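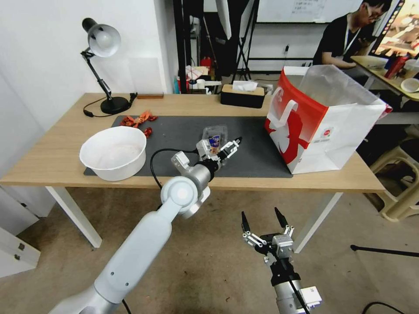
How do you store dried chilies so they don't get bugs or go dull?

Asked in Pantry & Dry Goods

Hi everyone, I hope this is the right section. My aunt came back from a long trip in March and gave me an enormous bag of dried red chilies, more than I could use in a couple of years if I'm being realistic. They are lovely, very fragrant, with a sort of raisin smell when you open the bag. I cooked with them twice in the first week and then got nervous, because the last time I had dried peppers they ended up with tiny moths in them and I had to throw out half my cupboard, flour and all.

I live in a small apartment in Kullmont with a narrow kitchen, and my only real cupboard space is over the stove. The fridge is already packed. I do have some room in the freezer, but my mother always said freezing ruins dried things by making them damp. Is she right? And should I leave them whole or grind them all at once and be done with it? I have a decent grinder, a Narkex, and I'd love to have a big jar of powder ready to go, but I don't want to waste them. Thank you so much in advance, and sorry this is long!

peppermint_dora

Suqin Cheng

What a nice present to get! I grew up in a house where there was always a string of chilies hanging by the back door, so I have opinions, and I'll try to keep them in order.

Please don't put them over the stove. I know it's the handiest spot, but it gets warm and steamy up there every time you boil a pot of noodles, and chilies will take up that moisture and lose their color, too. If you can find any other shelf at all, even in a bedroom closet, use that. I kept mine under the bed for three years in my first apartment and they were perfectly happy.

About the freezer — your mother is half right. The cold itself doesn't hurt them a bit, and it is the best thing you can do about moths. The trouble comes when people take the bag out, open it while it's still cold, and let the kitchen air settle on everything inside. So divide them into small bags, press out as much air as you can, and take out one bag at a time. Leave it closed on the counter until it has come all the way to room temperature, and then open it. I freeze every new batch for at least 4 days, then move one bag to a glass jar with a tight lid and leave the rest where they are.

Before you pack them, go through the whole lot on a tray. Good ones are leathery or crisp, depending on the kind. Anything with gray fuzz, pinholes or a musty smell goes straight in the trash. If they feel a little soft, spread them out in a very low oven with the door cracked and check on them often, since they go from dry to scorched in no time and the smell will chase you out of the house (ask me how I know).

I'd keep them whole. Powder fades so much faster. Grind enough for a month or so, and toast them lightly in a dry pan first, with the window open. Let them cool before they go in the grinder, and let the dust settle before you lift the lid. Wear gloves if you're taking out the seeds, and keep your hands away from your eyes, dear.

Hope you enjoy them! If you end up with more than you can use, chili oil makes a lovely gift, though I make mine in small amounts and keep it in the fridge.

gus_from_shao

i just leave mine in the bag with a clothespin on it. never had a moth. maybe im lucky

tallwillow27

Seconding the freezer. I'd only add that you should wipe down the cupboard before anything new goes in, especially the corners and those little holes the shelf pegs sit in. We had moths for a whole summer and kept blaming the rice, and they were living in a bag of birdseed in the hall closet. I was so embarrassed! Everything dry in our house goes in screw-top jars now. I bought a set of Birneo ones with rubber seals and they've held up well, but old pasta sauce jars work fine if you wash the lids properly, otherwise your chilies will smell like garlic.

Also, write the month on the jar. I always think I'll remember and I never do.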